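Equipment Review: Brora Hand-Held Gripper Pair
Saturday, November 2, 2024
Prepared by Ekene Okoro for the Clumton automation purchasing group

## Purpose of the review

The group was asked to advise on whether hand-held grippers should be bought for the sorting and tidying work planned at the Clumton site, and on what should be set aside in next year's budget. The Brora pair was assessed on loan. A competing unit from Jacobs was considered on paper only, as the supplier could not provide a set before the review closed.

## Construction and handling

The Brora is a plain tool. Two linkage arms carry blue rubber finger pads, and the housings and arms are held with ordinary screws that site staff can reach without special tools. Operators found the pads well suited to light packaging. The ribbed top plate gives the unit a solid feel, although two operators described it as bulky when working close to another person.

Training took less time than expected. Most operators were comfortable with one gripper by the end of the first morning. Working with a pair took longer, and the group recommends that a full day be allowed for it.

## Performance on household-type tasks

The work chosen for the review was close to what the site will be asked to do: handling snack wrappers and other light waste at floor level, with a white plastic bucket as the container. Glossy tile was included in the setting, as reflections of this kind are common in the buildings the program will serve.

Soft wrappers are a fair test of any gripper. They crumple, shift and offer little to hold. The group rates the Brora as good on this work and only adequate on thin clear plastic, which operators found hard to judge by eye against a pale floor.

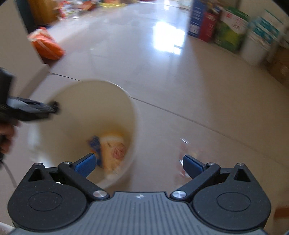
## Budget considerations

The group advises against buying single units. Much of the planned work calls for 2 grippers used together, and the supplier offers no discount for adding a second one later. The recommended order is 4 grippers, enough for two working pairs.

Replacement finger pads should be costed from the outset. The supplier sells them in packs of 100, which is more than the site could use in a year, and the group has asked Sikari, our regional distributor, to quote for a smaller quantity. Cables and carrying cases are also sold separately.

## Recommendation

Purchase is recommended, subject to the Sikari quote and written confirmation of warranty terms. Delivery should be scheduled for March, after the storage room has been fitted out. The Jacobs unit may be reviewed at that time if a loan set becomes available.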